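# Teleoperated demonstration

**Teleoperated demonstration** is a method of robot programming in which a person controls a robot remotely while its motions are recorded as training material. It is one of two common forms of learning from demonstration, the other being kinesthetic teaching. 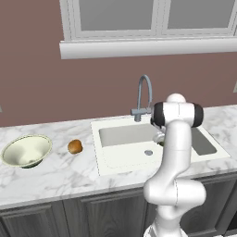 A demonstration is stored as a series of time steps, each pairing the robot's observations with the command given by the operator. Recording usually runs at a fixed rate, such as 20 steps per second. In simulation the positions of all objects are also available and can be saved with each step. A simulated kitchen may hold very little: a bowl and a bread roll set apart on a marble counter, with the arm standing at the sink. Starting the gripper away from both objects means that the approach must be demonstrated as well as the grasp.

## Control methods

In kinesthetic teaching the operator holds the arm and moves it through the task. The method needs a physical robot with joints that can be driven by hand. Remote control uses a handheld controller, a 3D mouse or a smaller leader arm, and applies equally to physical and simulated robots. Delay between command and motion tends to make operators slow down or overcorrect.

## Data sets

The Brollberg set, compiled by Feven Wolde and Jarmo Riihimäki, contains 465 demonstrations of 13 household tasks. Each task was recorded by 2 operators. Failed attempts are kept in a separate folder and are not included in the total.

## Limitations

A policy trained only on successful demonstrations may not recover from small errors, as the states that follow them are missing from the data. Long pauses are commonly trimmed before training.

## See also

- Behavioral cloning
- Leader–follower control
- Motion retargeting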